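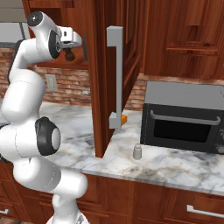
I'd been putting off new kitchen doors for years, mostly because I'd been quoted over £3000 by a showroom in Clemden and had to go and sit in the car for a bit. So when a neighbour mentioned the Fimberg hinge and handle set I thought, right, let's try the cheap fix first. I paid £79 for the big box, which does a small kitchen like ours with a few bits left over.

A bit of background. Our house in Sundovgate was built in 1882 and there isn't a straight wall in it. The old hinges had sagged so badly that two of the doors overlapped, and you had to open them in the right order or they jammed. My other half had got used to it. Visitors hadn't!

The hinges themselves are lovely. They're proper soft-close ones, nice and heavy, and the side-to-side screw moves the door a decent amount (much more than the Ververidis ones I put in the bathroom, which barely budge). I did the first door in an hour with a lot of muttering, and by the end I was getting through them before my tea went cold.

Handles next. I went for the plain grey and I'm really pleased with them. They don't show fingerprints, they're easy to grab with wet hands, and they look good against wood. 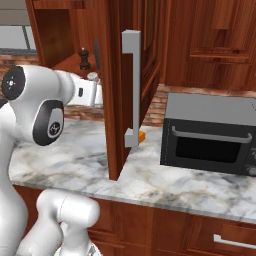 Wooden door open, grey handle.

Now the moans. The instructions are one folded sheet with tiny drawings, and step four seems to belong to a different hinge altogether. The paper drilling template is useless, it tore on the second door, so I made my own out of a cereal packet. I was also two screws short. I emailed in April and a little bag turned up a few days later, so fair play to them, but check yours before you take everything off.

The soft-close is a bit slow on the very small door over the cooker hood. I've turned it down and it's better, though it still takes its time.

Would I buy it again? Yes, and I've already got my eye on the drawer runners, but those are £76 a box so they'll have to wait until after the boiler service.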